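Evberg Open Textbooks > Introducing Design and Making > Part 2 > Chapter 7

Chapter 7: Things That Fit Together
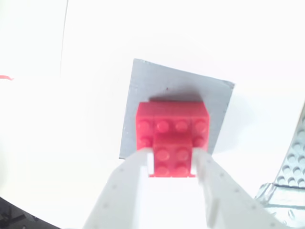 Figure 7.1 Two red LEGO bricks, a 2x2 on a 2x4, resting on a gray plate.

Most of us meet the idea of a standard by treading on it. It lies on the carpet in the dark, it has studs, and it teaches a firm lesson about shoes. The same idea sits behind the jam jar lid, the light bulb, the sheet of paper that slides into the folder, and the plug that goes into the wall in one country and sulks in a suitcase in the next.

A standard is an agreement about size, shape or behaviour, made so that people who have never met can make parts that work together. The agreement is usually dull to read. Its absence is much more exciting, as the town of Stoswood found when it replaced its water pipes.

The old pipes had been supplied by Mertens and the new ones came from Pisis. Both firms sold what they called a "standard coupling". The Mertens coupling was 56 millimetres across. The Pisis coupling was 2 millimetres wider, a gap small enough to be missed in a meeting and large enough to flood a library. The town then paid for 13 adaptors, each made by hand, and each costing more than the pipe it was attached to. The two firms remained on good terms throughout. The library bought new carpets.

Questions of this kind run through the whole chapter. Who decides the size? How exact does it have to be? What happens to everybody's old parts when somebody has a better idea?

We begin with tolerance, the amount by which a part may be wrong and still be called right. A lid that is a shade too tight will annoy you at breakfast. A shade too loose, and the jam goes off. Between the two lies a narrow band in which nobody thinks about lids at all, and a good deal of engineering is spent on getting there.

Section 7.2 turns to screw threads, which are more quarrelsome than they look. Section 7.3 deals with paper, and Section 7.4 with the drawer of old chargers that you already own. Bring one to class if you can get it untangled.

Key terms: standard, coupling, tolerance, adaptor, interchangeable part

Related chapters
Chapter 5: Measuring and Mismeasuring
Chapter 6: Joints, Hinges and Glue
Chapter 8: Making a Lot of the Same Thing
Chapter 9: When Parts Wear Out

© Evberg Open Textbooks | Contact the editors | Back to top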